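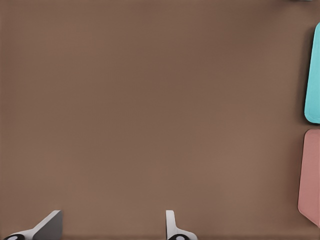
I've worked the kitting benches at Hendricks for long enough that everybody asks me the robot questions, so I'm writing the answers down and you can all stop catching me at the coffee machine. (Kidding. Mostly.) Kitting is the job of getting the right parts onto the right bench before assembly needs them, and it's the first job we've handed over to Cirkeo. Before it touches a real order, every pick gets rehearsed on the simulator, and what you see on that screen is pretty plain - a brown tabletop, the two gripper fingers at the bottom, and a turquoise piece and a pink one over on the right. Same as what's on the monitor by the Flanden line, if you want to come watch.

28/11/2022 | Posted by the kitting bench

Home | Shifts | Safety | Robot FAQ | Contact

Is anybody losing their job over this?

Not on our crew. There were 68 of us on kitting and packing when the trial started in September and there are 68 of us now. What did change is who does what. Five people moved to running the cells, and I'm one of them. I can't tell you what next year looks like, and I'd rather say so than guess.

So what do you do all day now?

More looking and less lifting! I go through the simulator runs in the morning, flag the ones I don't like, then I'm out on the floor for the tricky kits. My shoulders are thrilled. My eyes, not so much - take your screen breaks, they're in the schedule for a reason.

Why practice on a screen at all?

A bad grab on the screen costs us a click. A bad grab on the floor costs a part and a lot of paperwork. We ran 566 practice picks before the first live shift, and I threw out 119 of them because I didn't like how they went.
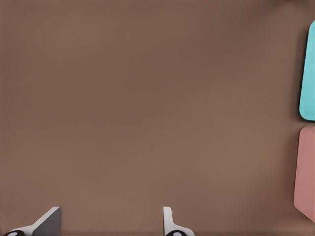
Simulator view, gripper open, pink and turquoise pieces at right.

Do I need to know how to code?

Nope. I don't. You pick a run, you watch it, you say yes or no and type a note. If you've trained a new hire you already know how to do most of this, you just can't hand this one a donut.

Does it set my pace?

I worried about this one too. The cell fills a rack and you pull from the rack when you're ready. If the rack is full, the cell waits for you. If anyone tells you to keep up with it, come find me or your lead.

Who do I call when it stops?

Cell operator first, then maintenance. Please don't reach in, even if the part is right there and you could grab it in a second.

Is Prakavus getting one?

That's the question I get most from the other building. They're on the list, no date yet. If you work over there and want to shadow us for a shift, put your name on the sheet by the time clock.

14 comments | 9 shares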